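Home Organizing Basics, Session 4: Sorting and Labeling
Handout by Koen Van Rooij

Okay, so last time we emptied the junk drawer and a lot of you told me you went home and did three more. I love that! Now comes the part where the stuff has to go somewhere, and where most people run off to the store and buy twelve matching bins. Please don't do that yet. Bins come after categories.

My own first attempt at this was in the Rutherford Street apartment, where I had a kitchen table that did everything (breakfast, taxes, gift wrap, you name it). I made 20 categories in one afternoon. "Small cables." "Medium cables." My roommate gave it a week, and she was being generous. With 20 categories you have to stop and think every single time you put something away, so you stop putting things away.

For a shared surface, start with two. Yes, two. You can split them later if one gets crowded.

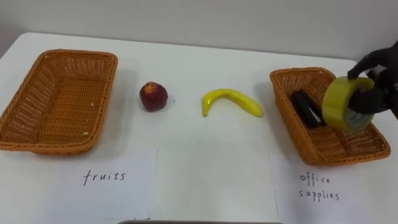 Labels go down before anything gets sorted, and I want them handwritten at this stage. Save the label maker for the end, when you're sure. A plain sheet of paper is fine, big enough to read while you're standing up, and you can toss it when you change your mind. Keep the wording broad – "fruits" covers the apple and the banana and whatever you bring home on the weekend, and "office supplies" takes the stapler and the packing tape without any debate. If I'd written "desk stuff" I bet half of you would argue with me about the tape. Set the paper in front of the basket, where it stays readable once the basket fills up.

A word on wicker, as it always comes up. I like it for fruit because air gets through. For office things it's pretty but paper clips and pushpins will find every gap, so put those in a little jar first.

Homework for next time: pick one surface at home that collects two kinds of things. Write two labels. Sort for ten minutes and leave it alone for 4 days. Then look at what landed in the wrong basket, or beside it, and jot that down. The strays are what we'll talk about, so don't clean them up before you write your list!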